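Munum class handout, part 2: taking the PC apart

Hi all! We move on from stacking blocks (finally) to the desktop tower. Read this before you touch the Godinho script, please. Your team gets 34 minutes at the table, and I'm strict about it because Matilde Caldeira's group is always waiting right behind you.

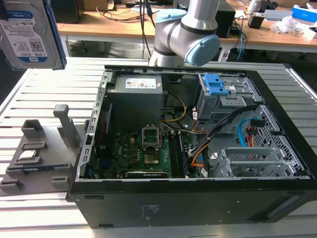 Teach your waypoints slowly, and start well above the rim of the case. Cables are the hard part! They flop wherever they like, so don't trust yesterday's path. Save every run in the Cudon folder, even the ugly ones – I learn more from those anyway.

Small parts go back in the fixture plate when you finish. Write-ups are due Jun 22, 2025, two pages, and send them to Afonso Tavares with me in copy.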